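Zuron names new chief executive as knitwear sales climb

I'm Lambros Chrysikopoulos, and from June I'll be running Zuron, the clothing group I joined as a stockroom temp! 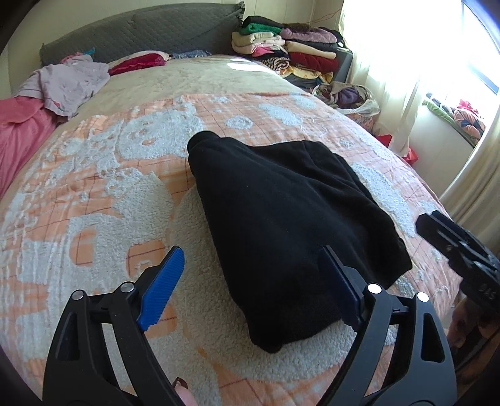 Who is looking after the Flikura chain now that I've moved up?
My old deputy, Eleni Konstantinidis, takes over all 115 Flikura shops and keeps her seat on the buying team.

We've had a cracking quarter, I'm pleased to say. Sales at shops open more than a year rose 7 per cent, with knitwear doing most of the work (the chunky cardigans sold out twice). We now employ 463 people at head office, and our Urnon warehouse will start sending out online orders for all three of our brands before the autumn ranges land.

I'll be taking questions from investors and the press at 3 pm on results day, so do dial in. Details are on the Zuron investor page.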